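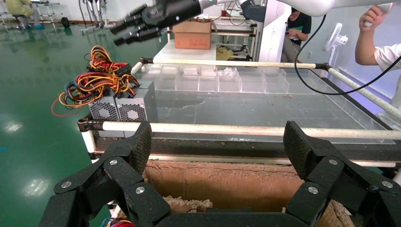
Power supplies and their cables at a packing station, with a hand on one of the robot arms.

The quote fit on one page. The budget did not.

When Mileck, a contract packer of computer parts, began pricing robot arms for its power supply line, the sales pitch was simple: buy the arms, skip the overtime, break even in three years. Lamisi Quaye, who handles equipment spending there, has read enough of these to go straight to what's missing.

"They price the arm and the hand," she says. "Then you ask who pays for the person standing next to it."

Cables are the sore point. A power supply is a metal block, and a gripper can manage a block. The wires attached to it flop over the side and snag on the next unit. Undau, one of two vendors bidding, gave a cycle time based on units with their leads tied. Quaye asked for the same test with leads untied. By December she was still waiting.

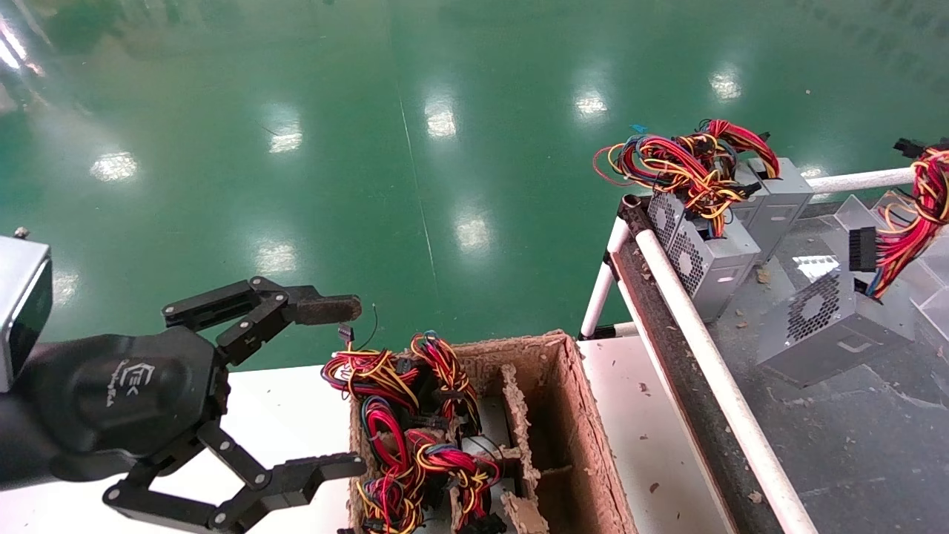

Should a small plant lease before it buys?
Leasing makes sense if the contract lets you return the equipment early and spells out who pays for worn fingertips. Without those terms it is a purchase with extra paperwork.

Akpalu, the other bidder, offered a trial with a target of 800 units a shift. The catch was in the attachments: 354 hours of operator time before the target applied, all of it on the customer's payroll. Spare parts were listed separately, and so was the software license after the first year.

Quaye now keeps her own sheet, with lines for floor space, retraining and scrap. She has added a line for the day the box supplier changes the tray. Olmont, a sister plant, left that one out and spent roughly $2,000 on new fixtures the first time it happened.

She hasn't ruled the arms out. Both vendors have been told to bid again, with labor included, and she wants the numbers on her desk by Wednesday.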